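Destora Open Lab Papers
Home Papers Authors Visits Contact
Search this site Enter keyword Go
2/5/24
By Theda Albers and Catinca Dobre

4. The open day as a field test

I should admit up front that Section 4 is the part of this paper I most wanted to write, and the part Catinca kept telling me to shorten (she won on the appendix, I won here). Sections 2 and 3 cover the controller and the simulator. What follows is about the day we opened the lab in Mindden to visitors, let them steer, and wrote down what they did.

4.1 Who came and what we showed them

We had 28 visitors over the day, and 24 of them agreed to try the system and be logged. Most had never controlled an arm before. Two worked at Ruvia, on the packaging side, and they asked harder questions than any reviewer has asked us so far! The rest were students, parents, and people who had seen the sign at the gate and walked in.

Everything on the open day ran in simulation. We talked for weeks about letting people drive the real arms and decided against it, mostly on account of the insurance paperwork, but also because resetting a real cord between turns takes one of us a good minute of fussing and the simulated one resets with a key. I think the visitors would have liked the real thing better. Gizella Antal, who ran the sign-in table, got asked for it all day long.

4.2 The task

Each visitor got one practice turn and then one scored turn at the cord task from Section 3.2. The cord starts at the gripper, and the visitor has to lay it on the table in an open curve without dropping it early and without dragging it into a heap. That's all there is to it. We picked a cord over a block because people already know what a cord does. You don't have to explain why it bends, and when it bends the wrong way they groan before the score comes up.

We told visitors they could stop whenever they liked and that the score didn't matter. They did not believe us about the score. One father went back to the end of the line to beat his daughter, and we kept his second try out of the numbers.

4.3 What we saw

Of the 24 who took a scored turn, 19 laid the cord without a reset. I had guessed lower, and so had Stela Filip, who built the cord model and has a low opinion of it. The ones who got stuck nearly all got stuck at the same spot, the second bend, where you have to change direction while the cord already on the table wants to follow along. People who slowed down before that bend did fine. People who slowed down at the bend mostly didn't, and by then it was too late to save much.

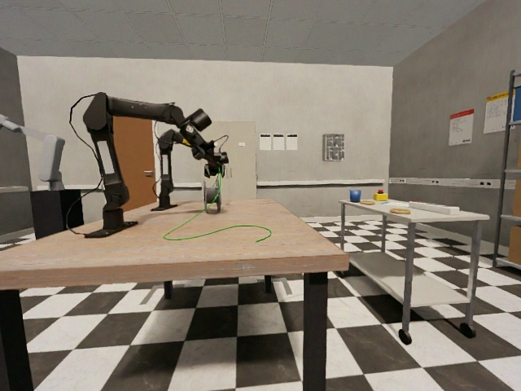 Figure 7. Simulated cord task, two-arm workcell, with the green cord on the tabletop.

We had expected the view to be the big complaint, and it did come up, though less than the delay. Several visitors said the arm felt "sleepy," and one of the Ruvia people put a name to it right away and asked what our update rate was. I gave her the number from Section 3, and she made a face. We have since gone back over the logs from that afternoon and she had a point: the display was falling behind the controller during the busiest stretch, when we also had the projector running off the same machine. That was a dumb setup choice on my part, and the afternoon turns should be read with it in mind.

The other thing I want on record is how much people talked to each other. We had planned for silent turns with one of us giving the instructions. By midmorning the line had taken over the teaching, and the advice was pretty good ("go wide, then come back" was a popular one). It does mean our later visitors were coached and our early ones weren't. Ileana Dinu suggested splitting the results by time of day, and we tried it, but with groups that small I don't trust what came out, so we report the pooled result only.

4.4 Changes for next time

We'll run the open day again in April. The projector gets its own computer. Visitors will wait in the hallway until it's their turn, which I'm a little sad about, and we'll hold one session with an open line as well so we can compare the two. Stela wants a stiffer cord in the mix. I would also like to log the practice turns, which we threw away this time and which I now suspect were the more interesting half of the data.

Section 5 goes back to the controller and picks up the delay problem properly.

Previous Next Back to papers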